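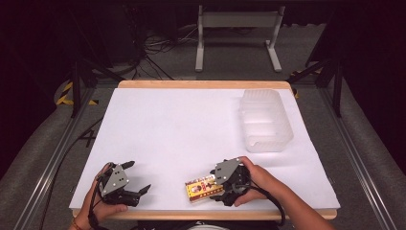
The right-hand gripper fault has now cost us most of February, and since the same questions keep landing in Macarena Ledesma's inbox, she has asked for them to be answered once, in public, by someone with less to do. The fault is easily stated. When you let go of something, the right gripper sometimes carries on believing it is shut, and says so in the log with great confidence. On the Dengate bench we use a small yellow box for the check, set down on white paper between the two grippers, and you do the thing by hand, one gripper in each fist. The left one behaves. The right one has opinions.

Which units are affected?

Anything with the Misteline finger sensor and firmware 2279. If yours says 862 you have the old version and a different set of problems, which have their own page.

Is it dangerous?

Mildly. The motor can close again without being asked, because it thinks it is finishing a job. Mostafa Sqalli had a fingertip in the gap when it did this and came away with a bruise and a new vocabulary. Keep fingers out of the jaws while the power is on. We did say this before, in smaller letters.

What sets it off?

Cable strain, as far as we can tell. The sensor wire shares a path with the power lead, and a sharp twist of the wrist makes the reading stick at 400, the value for fully closed. Pentti Sjöberg still blames the firmware – he may yet be right, and will let us know if so. 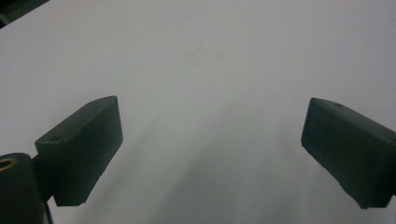 The twist needn't be a big one. Turning the gripper over to look at the serial number has done it twice, so please read the serial number with the power off.

How do I check mine?

Open the jaws fully over a bare patch of table and look at the reading. It should be 2 or less. Rotate your wrist both ways, slowly, then fast. If the number jumps and stays up, stop there, switch off at the supply and label the unit. The trigger won't help you, as it is asking the same confused sensor.

Can I just tape the cable down?

People have. Tape holds the cable still for a morning, then lets go during the one session that mattered. Fuseini Amissah has a proper clip, and it is free.
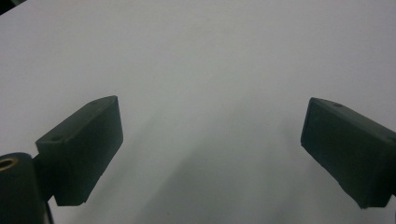
Do I have to throw away the recordings I've already made?

Only those where the right gripper reads closed for longer than the task could explain. Send the list to Aníbal Coelho before deleting anything, as he has a script that finds the stuck stretches and is oddly fond of running it.

When will there be a fix?

Hakala have promised a rerouted cable. They have also promised it before. Until it arrives, fit the clip, do the wrist check at the start of each session and write the result in the bench log, including when it's fine.

Who do I tell if it happens again?

Macarena, by email, with the unit number and the time of day. Please don't write "same as last time".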